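Skeltcombe Tenants Forum
Board: Kitchens and Common Areas
Topic: Proposed quiet hours for the shared kitchens

T_Saengthong
Posted Thursday
Members are asked to comment on the draft rule closing the shared kitchens at 10 each night. The office has received written complaints about noise after that hour. Comments will be taken until the end of September.
Theerawat Saengthong, House Rules Desk

limsakul_wing
I must object to the draft as written. Several residents of the Limsakul wing work the evening shift and return home after 10. A closed kitchen would leave them without a hot meal on working days.

endard4B
With respect to the previous poster, the bedrooms on my floor share a wall with the kitchen. The extractor fan is the main source of the noise – voices are seldom a problem. I support the rule in full.

limsakul_wing
If the fan is the difficulty, the rule should address the fan. Please see section 81 of the house rules, under which equipment noise is a maintenance matter.

T_Saengthong
Section 81 applies to laundry equipment only. The office has obtained a price of $1,959 from Jonex for replacing the fan in the Endard building. No decision has been made.

B_Khamphan
I would ask the office to consider a middle course. The kitchen could remain open for reheating, with the fan and stove off after 10. A microwave and a sink are sufficient for most late meals. The rule should also state that counters are to be wiped down before leaving.

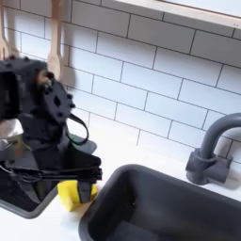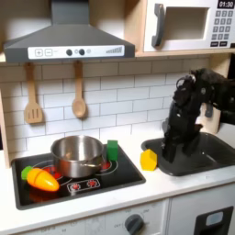
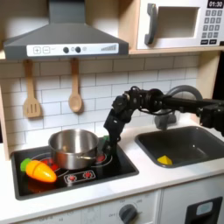
Play kitchen, three views. Range hood and microwave in the second and third.

I would further propose a trial period before any money is spent on the fan.
Buppha Khamphan

endard4B
A trial is acceptable to me, provided that complaints received during it are recorded. I do not agree that reheating is silent. The microwave signal carries through the wall quite clearly.

limsakul_wing
The signal on our unit can be turned off from the settings menu. I support the trial.

T_Saengthong
The proposal from B_Khamphan will be added to the draft as Option B. Members who have already commented need not write again unless their position has changed.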